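The Inheritance

When Aunt Zondari died in December, she left my mother the apartment, my brother the car, and me a grudge against a woman named Lurdes Morais.

It was in the will. The lawyer read it in the same voice he had used for the parking space. "To my niece, who has the temperament for it, I leave my quarrel with Lurdes Morais of the Prata Building, together with all papers."

The papers came in a shoe box. There were 13 years of them, mostly carbon copies, and I took them home and read them with a glass of wine and then without the glass. It had begun over a recipe for fish stew. My aunt claimed Lurdes had borrowed it and entered it in the Nurero parish supper as her own. Lurdes claimed that no one could steal a stew with that much bay leaf in it.
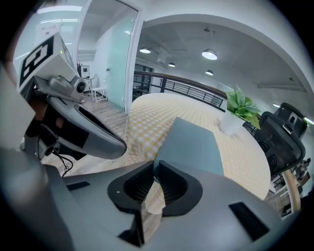

Flat, blue-gray and possibly a book.

I meant to let the whole thing lapse. But a grudge is like a houseplant, and after a week of walking past the box I felt I was neglecting it. So I wrote Lurdes a letter. I said I was the new holder and that I found her remarks about the bay leaf uncalled for.

Her answer came in two days. She was sorry for my loss, she said, and my handwriting was worse than my aunt's, which she had not thought possible.

We kept it up all winter. I accused her of rigging the raffle. She sent me a bill for 400 escudos, a currency that no longer existed, for a casserole dish last seen at my cousin's christening.
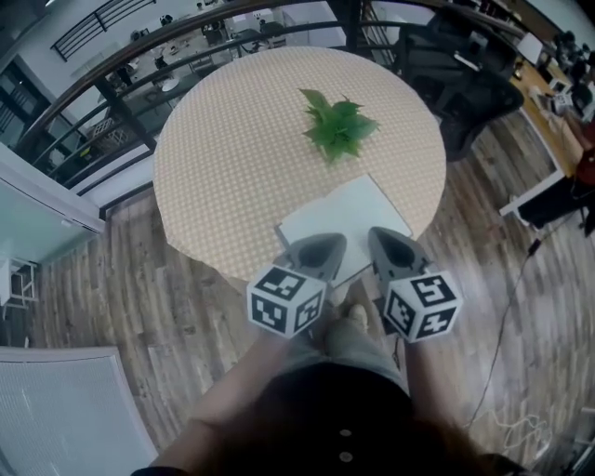

In the spring I took the bus to Idik, where the Prata Building turned out to be three floors of laundry and one elevator with a note on it. Lurdes opened the door before I knocked. She was very small and had dressed for court.

"You're taller than she was," she said. "It won't help you."

She had made the stew. I ate two bowls of it in what I hoped was a hostile manner. It was my aunt's recipe, down to the burned onion, and I told her so.

"Of course it is," said Lurdes. "She gave it to me. Then she forgot, and got angry, and started writing me every week. Was I supposed to remind her?"

She took my bowl and filled it again. Then she asked what I had done with the casserole dish.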